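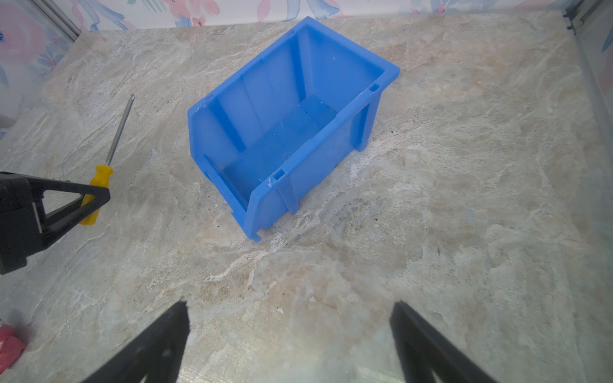 Kyung-hwa Ra said I'd regret the Gredov by the weekend, and that anyone who paid £100 for a second-hand ice cream maker with no lid deserved whatever came out of it. She said this while eating my toast. I told her the lid was in the post, which was a lie, and that you could get a lid anywhere, which was a bigger one.

I'd bought it from Simik, the shop by the railway bridge with all the mixers in the window. I only went in for a whisk. But there it was on the middle shelf, between a Dronow slow cooker and a thing for making waffles in the shape of hearts, and it was exactly the one my mum had when we were little. Same cream-coloured body, same orange switch, same daft little feet that let it walk across the worktop if you didn't keep a hand on it. The man let me turn it on. It made the noise! I can't do the noise in writing but my brother can do it with his mouth, and when I rang him from the pavement and did my own version he said, "You haven't," and I said I had, and he said, "How much?" and I pretended a train was coming.

So that was Thursday, and the birthday was the week after, and I had it in my head that Mum was going to have her own brown bread ice cream at her own birthday, out of her own machine, or near enough her own. She'd not had it since the old one packed up and Dad took it to the tip without asking. They didn't speak for a whole Sunday over that. He bought her a yoghurt maker to say sorry and she kept clothes pegs in it.

The trouble was the recipe. Mum never wrote things down, she just knew, and I couldn't ask her without giving it away. What I had was the back of an envelope in my own handwriting from when I was eleven or so, copied over her shoulder. It said 568 ml milk (she'd have said a pint, I must have been showing off for school), 200 g sugar, crumbs, "the eggs", and then a word that was either "slowly" or "salty". That was it. No cream, and I was certain there'd been cream. No number against the eggs either, like there was only one possible lot of eggs in the world.

I made the first batch on Friday night with slowly. I stood over that custard until my hip hurt. I toasted the crumbs with a bit of brown sugar, chilled everything, froze the bowl, did it all by the book even though I didn't have a book, and then I switched on the Gredov and it walked straight off towards the sink with me holding its flex like a dog lead. With no lid on it, I should say. I had custard up the tiles and on the calendar and in one ear. What stayed in the bowl tasted of cold porridge.

"Well, that's your weekend," said Kyung-hwa when she came round and saw the calendar. She had brought a dinner plate to try as a lid. It didn't fit. We tried a cake tin, and then a saucepan lid with a tea towel round it, and that sort of held if you leaned on it and didn't mind your arms going numb.

The second batch was salty. I don't want to talk about the second batch. She had three spoonfuls of it out of loyalty and then went and stood in the garden for a bit.

By then I was getting sulky with it, and I did what I should have done on the Thursday and went to Ha. It's the café at the end of our road, only four tables, and they make a black sesame ice cream that I've been known to have for breakfast. I'd hoped to have a quiet word with whoever does the ices, and I'd got as far as "my mum used to make one with brown bread" when the woman behind the counter put her cloth down and asked how old the bread was.

I said it was fresh, obviously, I'd bought it specially.

She looked at me the way the dentist does.

Stale, she told me. Three days at least, left out, and the crusts off, and if it's a soft loaf don't bother. Then she wanted to know about the cream and I had to admit there wasn't any on the envelope. She asked if she could see the envelope. I had it in my purse, so I got it out, and she turned it this way and that and turned it over, and on the front, under Mum's old address, right across where the stamp had been, was written "+ the tin". In pencil. In Mum's writing, not mine.

The tin! I had to sit down. Evaporated milk, out of the cupboard over the fridge, two holes punched in the top with the pointy end of the opener. I could see her doing it. All those years I'd been telling people about the cream in my mother's ice cream, proper cream, you can't get it now, and it was a tin.

Third batch, then. Stale bread, tin, slowly, and a pinch of salt as well to cover myself. I stood the Gredov on a folded bath towel so it couldn't wander, and leaned on the saucepan lid, and Kyung-hwa timed it on her phone and read me bits of the news. When it was done neither of us said anything for a while. She got a second spoon out, put it back in the drawer and took the bowl off me instead.

I'd like to tell you the birthday went off perfectly. We had it in my brother's kitchen, with the machine hidden under a sheet in the utility room, and the plan was to bring the ice cream out in glass dishes with a candle in one. But he couldn't leave it alone. He'd had a beer, and halfway through the cake he wandered off, and next thing there was the noise. Running empty, on the tiles, far louder than in my kitchen.

Mum stopped with her fork up.

"That wants a towel under it," she said.

Then she got up and went to see. Dad followed her and I followed Dad. She had a good look at it, all round, and flicked the orange switch off and on again. She asked where the lid was. I said it was in the post. She said hers was in the airing cupboard at home, she'd had it off the old one the night before he took it to the tip, just in case, and what was I looking at her like that for?

Dad said he'd wondered what that was.

She had two dishes of the brown bread and told me it needed a touch more salt. I've got the lid now, she brought it round in a carrier bag on the bus, and she wants the machine on loan in September when the plums come in. Kyung-hwa says I'm never seeing it again. She's asked if I'd go halves on another.

Filed under: Short Stories, Kitchen Tales
Reading time: 6 minutes
Contact us | © All stories remain with their authors | Back to top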